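Speaker notes - Haugland methods session, July 26, 2026
Talk title: When does the second finger touch? Labelling contact in hand-held gripper recordings

Opening

Thank the session chair, then go straight in. Most of this audience will have used demonstrations from a hand-held gripper. A person holds the tool, does the task, and the camera on the tool records it. We train a policy on the result. I want to talk about one small part of that, the few moments before the fingers close.

Our project is called Skorkero. The work was done at the Destville lab, and the labelling tool came out of an older project, Zarkov. I won't go through Zarkov today. If anyone asks, the short version is that it marked contact once per grasp, with a single time stamp for both fingers.

The problem

A single time stamp assumes both pads arrive together. People don't work like that. They bring one pad up to the object, use it as a guide, and then bring in the other. If you label the whole approach as "open" and everything after as "closed", the policy never gets told about the part in between. Ours learned to close early and push small objects sideways.

Small, smooth objects make this worse. A soft packet gives a little when one pad pushes it. A hard case slides.

[Slide 4 - leave it up while talking through the next part] 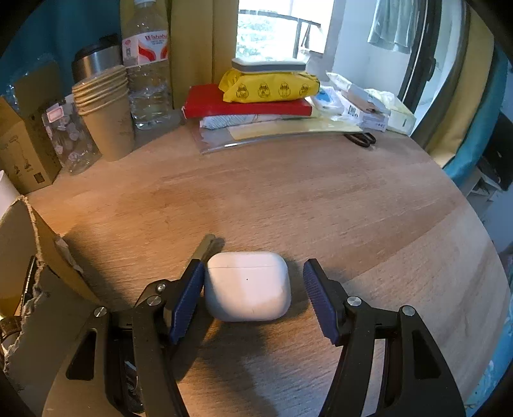
Reading time: 4 minutes

The object is a white earbud charging case. Look at the gaps on each side. The left pad is almost touching the case, and on the right there is still a narrow strip of bare table. Under the old scheme this is simply "open". Under ours, each side gets its own label, and the left is marked "near" while the right is marked "clear".

Point out the shadow below the case, between the arms. Our first gap estimator read dark patches like that as part of the pad, so it reported contact too soon. Changing the threshold did not fix it. What helped was estimating the pad edge from the known shape of the linkage and only then looking for the object edge.

Say something about the background too. The table is cluttered and the window is very bright. We kept recordings like this in the set. Tidy tables gave better numbers in training and worse ones in use.

Method

Each side has three states: clear, near and touching. Annotators label the two sides separately, in two passes, and do not see their first pass while doing the second. We tried both sides in one pass and the labels drifted towards each other.

The set for this talk has 70 recorded grasps. We held back 15 for testing. That is small, and I should say so before someone else does.

The policy gets the two side states as an extra prediction target during training. Nothing changes at run time - no added sensor, no added input.

Result

With single-stamp labels, the policy grasped the object cleanly in 4 of the 15 held-back set-ups. I will give the per-side figure from the table on the next slide, and I want people to read the failure column as well. Most of the failures left are late closes, where the policy waits on the second side for too long. I would take a late close over a shove, but it is still a failure.

What we don't know

We have not tried this with objects that roll. We also don't know how much depends on the pad shape, as all our recordings used the same ribbed pads. Someone will probably ask about force sensing. We had none, and I can't say how the labels would compare with it.

If time is short, skip the annotator section and go to the failure table. Leave 90 seconds for the last slide, which has the label format and the instructions for annotators. Then questions.

Contact: Skorkero project, Destville | © 2026 Skorkero | Back to top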